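Keeping a Small Bedroom in Order: Bedding, Clothes and Air
Household Studies, individual project report
Submitted 2025-09-03

1. Introduction

This report looks at how one small bedroom is kept tidy. The subject was chosen after a class unit in February on small homes, in which most of the reading dealt with kitchens and storage and very little with the room people sleep in. The bedroom belongs to a household on the Kokkinos estate. The bed is used at night for sleeping and in the day for sorting clothes, and most of the work described below comes from that double use.

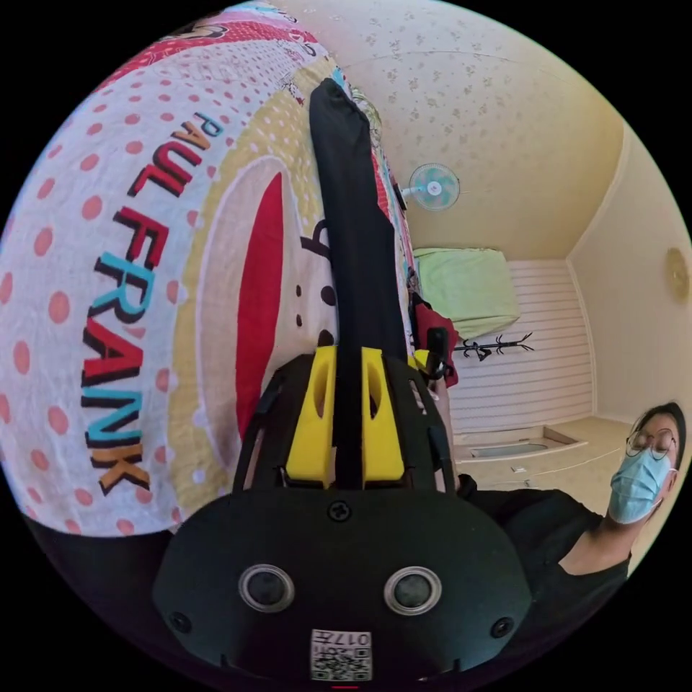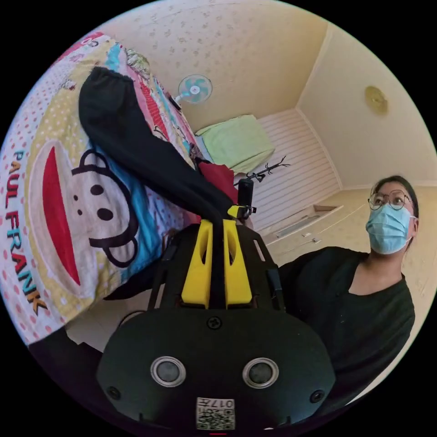

Figures 1 and 2. The bedroom, with the patterned Paul Frank bedcover and the wall fan.

2. Aim

The aim was to find out which jobs in the room take the most effort, and whether a fixed order of work makes any difference. There were three questions at the start:

Where do clothes go between being taken off and being washed or put away?
How is the bedcover dealt with when the bed is needed as a work surface?
Which parts of the room are missed in ordinary tidying?

A fourth question, on the cost of replacing the bedding, was dropped early on. The household had no plans to buy anything and the prices would only have come from catalogues.

3. Method

The room was tidied 16 times over the course of the project. The first half of the sessions were done in whatever order seemed natural. For the second half a written order was used and kept to, even when it felt slow. Each session was limited to 60 minutes and stopped at that point whether the room was finished or not.

Notes were kept in a Rundum notebook, one page to a session. Each page had the starting state of the bed, the jobs done, and anything left over. A face mask was worn for the dusty jobs, mainly shaking out bedding and cleaning near the ceiling.

The full notes came to 1288 lines, many of them very short. They were typed up afterwards and sorted by job. Typing them up took longer than planned and a few pages had to be read twice before they made sense — the handwriting gets worse towards the end of each session.

4. The room

The room is small and pale, with a cream-coloured look to it and a faint speckle on the ceiling. A fan is fixed to the wall, with light blue blades. It takes up no floor space, which matters here, but it has to be reached for when it needs cleaning.

The bedcover is the brightest thing in the room. It has a large cartoon monkey face on it, pink dots and the words PAUL FRANK in coloured letters. A busy pattern like this turned out to have a practical side. Small dark items such as socks and hair ties show up well against the pale areas but are easily lost against the lettering and the face. On two occasions a sock was folded into the cover and found at the next session.

5. Findings

5.1 Clothes on the bed

Clothes were the main cause of mess. They were put down on the bed because it was the nearest flat surface, and they stayed there until bedtime, when they were moved to a chair. In the morning they went back to the bed. The notes record the same black top making this trip for most of a week.

Long-sleeved garments were the slowest to deal with. A sleeve left hanging gets caught under other things and pulls them along when it is lifted. It was quicker to lay the garment out flat on the cover, bring both sleeves in, and fold once, than to try to fold it standing up.

In the second half of the project everything was sorted into two piles straight away, one for the wash and one for the cupboard. Items which could be worn again were counted as cupboard items. There was some resistance to this in the household at first, and the third pile came back twice.

5.2 The bedcover

The cover was at first left on the bed while clothes were being sorted. This creased it and meant it had to be straightened a second time. Folding it back to the foot of the bed was tried and was worse, as it slid to the floor. The best result came from making the bed completely before any clothes were touched, then sorting on top and smoothing the cover once at the end.

The lettering was useful for getting the cover straight. If the line of letters ran evenly along the bed, the cover was even on both sides.

5.3 The fan and the upper part of the room

The fan was the part most often missed. In the first half of the project it was not cleaned at all. It does not look dirty from the floor, and it was only when a cloth was passed over the grille that the dust came off. The dust fell on the bed, which had just been made. After that the fan was moved to the start of the written order.

A Vulel microfibre cloth, slightly damp, was used for the grille. The fan was switched off at the wall first. The ceiling was checked at the same time for cobwebs in the corners.

6. The written order

The order used in the second half was as follows:

Fan and ceiling corners
Shake out and make the bed
Sort clothes on the cover, two piles
Put clothes away, take washing out
Smooth the cover
Floor

With this order the room was finished inside 60 minutes in every session but one. In the first half of the project several sessions ran out of time with clothes still on the bed.

7. Limits of the project

Only one room was studied and one person did nearly all the tidying, so some of the gain may come from practice. The weather also changed during the project, and there were fewer thick clothes to fold in the later sessions. A visit to a second bedroom in Kundano was arranged but had to be cancelled.

8. Further work

The same written order could be tried in a shared room, where the bed is not free for sorting. It would also be worth fitting hooks behind the door for clothes that will be worn again, and keeping notes for the same number of sessions to see whether the third pile disappears.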